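March 2024

Our club started the folding project in October, and I said I would write about it once we had more than a list of ideas. We now have 62 usable takes, so I suppose it counts.

The task comes from the Sternitik student competition. A team gets a pile of clothes and has to have its robot fold as many as it can in 12 minutes. We entered under the name Tai, mostly because it was short enough to fit on the form. The robot learns from takes that we record by hand with a pair of grippers, so for now most of the work is people folding laundry very slowly.

Towels were easy. I had expected shirts to be a bit harder and they were a lot harder. Sleeves twist under the body and then the whole fold comes out crooked, so we have gone back to practicing the first step, which is just getting the garment flat. 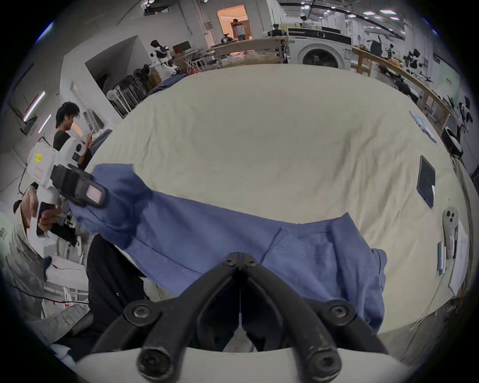
*Working on the blue one, with a gripper on the left side lifting the fabric.*

The rule we settled on is that one side lifts and the other waits. If both pull at once the cloth bunches up in the middle and the take is no good. I threw out 23 of mine before I got used to it.

Labeling is the other slow part. We use a small program called Berkamano that a former member wrote, and it crashes if a take has a space in its name - I lost an evening to that. It should be replaced before next year, but I don't want to change it this close to the deadline.

Next up is a second round with thicker fabric, then the first training run. I'll post the results here, good or bad.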